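Lurnberg Folded Paper and Table Craft Group
Frequently asked questions

Where and when do you meet?
In the back room of the Azevedo building, second floor, from 6:30 in the evening until nine. The side door on the parking lot is open until seven. After that, ring the bell marked Cladidik and someone will come down.

Do I need to sign up?
For regular evenings, no. For the February lantern night, yes. The room holds 20 people seated and the lantern night fills up. Send your name to Idalina Macedo at the front desk or leave it on the sheet by the door.

What does it cost?
Regular evenings are free. The lantern night has a small charge for paper and wire, paid at the door. Cash or card.

Do I have to bring my own paper?
You can, but there is paper in the cabinet. The everyday squares come in packs of 400 and you may use as many as you need. The heavier sheets in the flat drawer are for finished pieces, so please practice on the thin ones first.

What weight of paper should I buy for home?
Anything sold as origami paper will work for simple shapes. Copier paper is usually 20 lb and is fine for learning, but it gets thick where folds overlap. Card stock over 90 lb cracks along the crease unless you score it. We don't recommend foil paper to beginners — every wrong fold stays visible.

I'm left-handed. Are there left-handed scissors?
Two pairs, in the cup with the green tape on it. Please put them back in that cup.

Can children come?
Children eight and up are welcome with an adult who stays. The craft knives are kept in the locked cabinet and are handed out to adults only.

Can I bring food or drinks?
Drinks with a lid are fine on the side shelf. Food stays in the hallway. Keep both away from the work surface, since one spill can ruin a whole evening's folding.

Why do my points come out blunt?
Usually the first diagonal fold was slightly off. Line up the corners, hold them with one finger, and run the crease from the middle outward. If the corner still has a gap, open the sheet and start that fold again. Pressing harder later will not fix it.

Which color should I start with?
A strong, even color on one side and white on the other. You can tell at once which side is up, and the instructions we use are drawn that way. Very dark sheets make the creases hard to see under the room lights.

What kind of surface is best for working on at home?
A hard, smooth, pale one. Tablecloths and soft mats let the sheet move and the crease comes out wavy. You don't need to clear everything off the table. Push things to the back and leave the middle open for the piece you are working on. A goblet, a small tub and a knife block can all stay where they are if they are out of reach of your elbows. A bright piece is also easier to find on a plain light background.

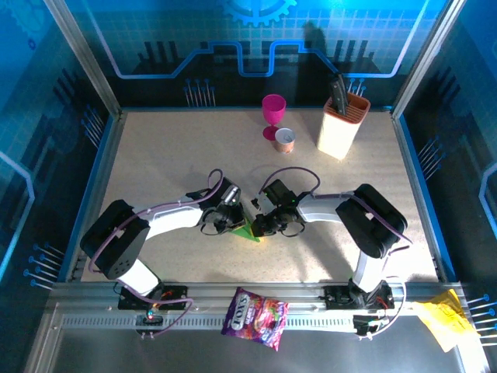
Can I leave an unfinished piece in the room?
Yes, on the Erkavard shelf, with your name on a slip under it. Pieces are kept for a month. Flat work can go in the folder on the bottom shelf.

Do you lend out books?
There are 251 titles on the list, and most can be borrowed for three weeks. Books with a red dot stay in the room. Write the title and your phone number in the notebook.

What happens if the building is closed?
We post a note on the side door by four in the afternoon. If the weather is bad and there is no note, call the front desk before you leave home.

Who do I ask about something not listed here?
Ask Idalina at the front desk, or whoever has the key that evening.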